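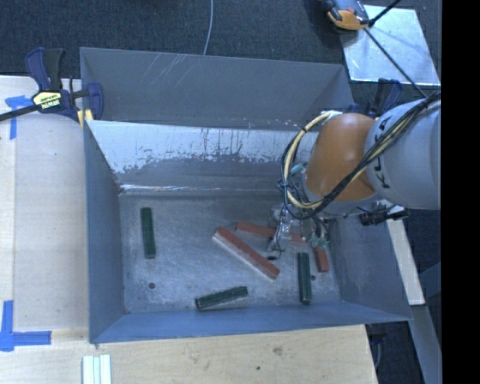
Stidov Bin Kit: picks near the back wall abort, green blocks returned as "no candidate"

Status: Closed
Product: Stidov Bin Kit (trial license), software release 7
Customer: Irnamia
Opened by: Kuldeep Nigam
Assigned to: Lanying Xue, Gronura Support
Opened: 19/07/2026
Priority: Normal

Summary from customer

We have the Stidov kit on trial and are deciding whether to buy it. The test is simple. Long narrow blocks, green and red, lie spread on the floor of a gray metal bin, and the arm has to pick all of them without anyone reaching in. The bin is clamped to the table and does not move during a run.

Two problems:

1. The dark green blocks are often skipped. The kit reports "no candidate" with a green block lying in plain view. The red ones are found almost every time.

2. When a block lies close to the back wall, the arm starts down, stops above the floor and goes back to home. The log says "collision predicted, wall." There is room for the fingers when we jog there by hand.

We did a run of 400 pick attempts over the weekend. The log is attached. Settings are as shipped except for the approach height, which Brodie raised on the first day and then put back.

Comment, Lanying Xue (Gronura)

Thanks, the log opened fine. A few questions before I suggest changes.

Was the bin model made with the scan routine, or did you type in the inside dimensions?
Are the lights over the cell on the same setting for the whole run?
Has the wrist cable bundle been moved or retied after calibration?

On the bin itself: the back wall has bright worn patches in its upper area, and the floor is full of fine scratches. Both can matter. The depth step treats a strong reflection as a surface, and on a shiny wall that surface can end up well inside the bin. This would fit your second problem. The first one is probably separate.

Comment, Kuldeep Nigam

Bin model came from the scan routine. Lights are the same all day. Cables were not touched that I know of. I will ask Brodie.

Comment, Brodie Kereama (Irnamia)

I retied the cables once, before the calibration. Nothing after it.

Comment, Lanying Xue (Gronura)

OK, leaving the cables out of it for now. Please try these in order and do a short run after each one, so we know which change did what.

Step 1. Open the bin model in the cell editor and look at the back wall from the side. If it bulges toward the middle, the scan picked up reflections. Delete the wall and draw it as a flat plane between the corner points.

Step 2. In the vision settings, turn off "auto exposure" and use the two-exposure mode. It takes a short and a long exposure and merges them. The dark blocks should come out of the long one.

Step 3. Lower "minimum surface contrast" one notch. Do not go further than that on a scratched floor or you will start getting picks on scratches.

Please leave the candidate search timeout at 8 seconds.

Comment, Kuldeep Nigam

Step 1: yes, the wall was bulged, worst near the top. Redrawn flat. Short run done, no "collision predicted" on the back wall. One on the front wall, but the block was touching it, so I think that one was fair.

Step 2: better. Most green blocks are found now. It does make each cycle slower, and Ohemaa wants the number for her report. The vision log shows 200 ms added per capture.

Step 3: done, one notch. Green blocks lying apart from the others are now found. When a green one is right beside a red one, the kit sometimes draws a single outline over both and tries to grip in the middle.

Comment, Lanying Xue (Gronura)

The merged outline is a known issue in this release. Turn on "split by color" under Segmentation — it is off by default because many users run one color only. Relearn both block types afterward, red first or green first, the order makes no difference.

I have sent the bulged wall scan to Valentyna Hrynyshyn on the cell editor side. She would like the raw scan file too if you still have it.

Comment, Kuldeep Nigam

Split by color is on, both types relearned. Raw scan uploaded. Long run going tonight.

Comment, Ohemaa Amissah (Irnamia)

Long run finished. No merged outlines in the log. Two green blocks were missed on the first look and found on the second, and we can live with that. Two questions for the trial review: is the flat wall kept when we update the software, and does the trial license cover the update?

Comment, Lanying Xue (Gronura)

Yes to both. The bin model is stored in the cell file and updates do not touch it. If you rescan the bin, though, the wall will be replaced and you will have to redraw it.

Comment, Valentyna Hrynyshyn (Gronura)

Got the scan, thank you. I can reproduce the bulge from it. A warning for uneven walls is planned for the November release. I have linked this ticket to that work.

Status changed to Closed by Kuldeep Nigam. Resolution: configuration change.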